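22 Jun 2024

Entry on the lid task, continued from the notes I left in the Bollard folder.

The question I keep being asked at lunch is whether a machine can tidy a kitchen yet. My answer has been the same for a while. It can do some of the parts, on some days, with objects it has met before. What I want from this diary is a record of which parts, so that in July I can look back and see whether the list moved.

Current state, by my own tally. Picking a rigid object off a clear table is close to solved for our purposes. Placing it in an open container is also close, provided the container is wide and the object does not care which way up it lands. Wiping a flat surface works if the policy is allowed to miss the corners. Folding cloth works in the sense that the cloth ends up smaller. Anything with a hinge is a separate matter, and most of a household has hinges in it: cabinets, dishwashers, washing machines, lunch boxes, laptop lids, the flap on the cereal.

I spent the day on hinges.

The task definition is short. Open a lidded plastic box, put one small item in, close the lid, engage the latch. A child of four can do it while looking at something else. Our best policy, trained on demonstrations recorded with hand-held grippers, completed the whole sequence 52 times in 107 attempts on the arms. I logged every failure by the step at which it occurred, and the distribution is more useful than the total.

Opening. Few failures. The fingers find the edge, lift, and the lid swings. When it goes wrong it is nearly always that the lift begins before the second hand has steadied the base, so the whole box tips backward. The policy has no concept of the box being light. It learned from people, and people brace without thinking about it, so the bracing motion in the data is small and easy to average away.

Placing. Almost no failures.

Closing. This is where the attempts go. A lid that stands open past vertical has to be brought forward over its balance point, and until it passes that point it wants to fall back. A person does this with a fingertip and a little sideways friction. Two short parallel fingers have to either pinch the rim and carry it through an arc, or get behind the lid and push. Pinching means the wrist must rotate with the hinge for the whole travel, and the arms run out of wrist. Pushing is better, but the hand then has to be behind the lid, where the camera cannot see the fingertips.

Latching. The second largest group. The lid is down, the robot believes it is finished, and the latch is not engaged. There is very little in the picture to distinguish a closed box from a latched one. The difference is a few millimeters and a click. We do not record sound.

I took a turn recording demonstrations myself, which I try to do whenever a task is giving trouble. Reading a failure log and performing the motion with the same two fingers the robot has are different sources of information. The first thing I noticed is how quickly I began to cheat. With bare hands I close a box in one movement. With the grippers I developed, inside a few repetitions, a habit of nudging the base with the right hand and sweeping the lid with the left, and I could not have written that strategy down beforehand.

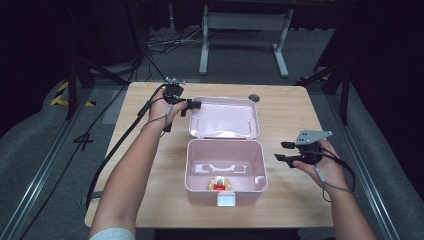

Notes on the two-handed close

1. Left gripper stays beside the open lid and does the travel. Fingers shut. An open gripper catches the rim and turns a push into an accidental pinch.

2. Right gripper goes low, level with the basin, and stops the base from sliding. It should arrive before the left one moves. In my first recordings I had them arriving together, and those are the ones I would throw out.

3. Pass the balance point slowly. After that the lid can be allowed to fall. Several of us have been escorting the lid all the way down, which makes the demonstrations long and teaches the robot to be careful about the one portion that needs no care.

4. Press the latch as a separate action, with a visible pause before it. The pause costs a second and gives the model a clear boundary. Without it the press blends into the end of the close and gets shortened.

5. Keep the cables out of the way of the wrist. I lost one recording to this and it was my own fault.

I also tried the task with my eyes nearly closed, to get a sense of how much of the latching I do by feel. The answer is most of it. The press produces a rise in resistance, then a drop, and the drop is what tells me to stop. None of that reaches the training data in its present form. What the data contains is the position of the fingers, their opening, and the video. The policy is being asked to infer a force event from its outline. That it manages this in any of the attempts is more than I would have predicted two years ago.

Comparison with Tannous

The Tannous report came back this afternoon and I read it against my own log. They run a packing line for small parts, with fixed cartons and a jig, and they automated the lid closing some time ago. Their rate is very high and they are right to be pleased. They also have a jig. The carton cannot slide, it is always in the same place, and the closing is done by a bar that sweeps across at a fixed height. There is no vision in that step.

I mention it because people put the two numbers side by side and conclude that the shop floor is years ahead of the home. The shop floor removed the difficulty by bolting the carton down. Nobody is going to bolt down a lunch box. A kitchen changes its layout every time someone makes a sandwich, and the machine must cope with a box that is rotated, half under a dish towel, or already latched when it was expected to be open.

Where the comparison is fair is in recovery. When the Tannous bar misses, the line stops and a light comes on, and a person fixes the carton. When our policy misses, it goes on to the latch step and presses an open box. It will do this with complete composure for as long as it is permitted. I would trade a good deal of success rate for a robot that knew it had failed. A household machine that completes half its tasks and reports the other half correctly is one I would consider having at home. One that completes nine tenths and is silent about the rest would be out of the house by the end of the month.

Ferusside

Short call with the Ferusside group about their revised fingertips. They are proposing a softer pad with a ridge across it, meant to catch on thin edges such as rims and drawer lips. On paper it helps opening, where I do not need help. For closing I would rather have a finger that is stiffer at the tip, so that a push goes where it is aimed. They will send one pair of each. I asked for them to be the same length as the present ones, as any change in length makes the old recordings harder to use. They had not planned for this and went away to check.

They also asked how many demonstrations we consider enough for a new container. I said 200 for a box of a known type and did not offer a number for an unknown type. We have not tested it properly. I have a suspicion that variety of boxes matters far more than repetition on a single box, and that a modest number of recordings spread over 8 containers would beat a long session with one. That is a cheap thing to test and it should have been tested already.

Plan

Re-record the closing segment only, with the order of hands corrected as in note 2. Keep the opening and placing data as it is.

Add a class of demonstrations that begin from failure: lid half down, lid down but unlatched, box shifted toward the edge. At present nearly every recording starts from a tidy state and ends in a tidy state, and the robot has seldom seen a mess that it is expected to get itself out of.

Try a contact microphone on one gripper. The Dririco logger has a spare input, so the only work is in aligning the timestamps. If the click is audible over the motors, it may be enough to tell latched from closed. If it is not, I will have lost an afternoon.

Write a plain check for the end of the task: after the press, lift gently at the rim. If the lid comes up, it was not latched. A person does this without being told, usually with a container of soup. It adds time to every attempt, and I expect objections on that ground from whoever is watching the cycle time. I would still put it in.

Change the scoring sheet so that closed and latched are separate columns. Two of the entries in my log are marked with a question mark because I could not tell from the video, which is the same trouble the policy has.

On the general question, I am leaving my estimate where it was. A machine can unload part of a dishwasher now, under supervision, if the cutlery is someone else's problem. It can put a small thing in a box. It cannot yet be relied on to shut the box, and I would not let it near the one with the leftovers.

Left shoulder stiff from holding the gripper up. Shorter sessions, and swap hands on the next container.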